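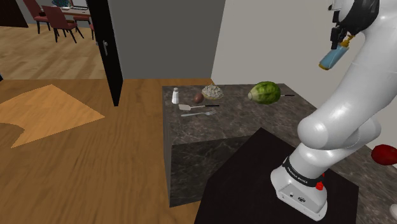
Inmont Burial Ground: Locating Unmarked Graves from Surface Evidence
Project report, Local History and Heritage Methods
January 3, 2022

1. Background

Inmont Burial Ground was opened by the Van den Broek family on a corner of their grazing land and later taken over by the parish. It closed to new burials when the cemetery at Plarken was laid out. The grounds were then left alone for long periods, and many of the timber markers rotted or were burned in grass fires.

The burial register survives in one volume and lists 272 interments. The number of graves that can be seen today is much smaller. This project tested how far the gap could be closed using surface evidence only. No digging or probing was allowed under the permit.

2. Site

The ground measures 1485 square metres and slopes gently to the creek on the eastern side. The western half holds most of the standing stones. The eastern half is rough grass with two old peppercorn trees, and the soil there is a heavy grey clay that cracks in dry weather.

3. Method

The site was divided into 30 strips running north to south, marked with string and tent pegs. Each strip was walked twice, once in early morning and once late in the day, when low light shows up shallow hollows. The following were recorded on a paper form:

- headstones, footstones and kerbing
- hollows or mounds longer than one metre
- planted bulbs or shrubs in a line
- loose stone that did not match the local rock

Positions were measured by tape from 4 fixed points on the boundary fence. The sheets were then drawn up in Corar, the mapping program used in the department, and compared with the plot numbers in the register.

4. Results

Rows in the western half matched the register well once it was assumed that numbering began at the old gate and not at the present one. The old gate posts are still in the fence line, painted over.

In the eastern half the hollows were faint. Several lined up with the western rows and were accepted as probable graves. Others ran at odd angles and were marked as doubtful - tree roots and clay movement can leave similar shapes. Jonquils proved a better guide than expected, although clumps spread over time and give only a rough position.

5. Limits

Infant burials are likely to be under-recorded, as their hollows are short and fill quickly. The register also skips several plot numbers without comment. Tape measurements drifted on the slope, and strips nearest the creek should be measured again.

6. Further work

A second survey in May, after the autumn rain, would show differences in grass growth that were not visible in summer. The register at Plarken should also be checked for reburials moved from Inmont.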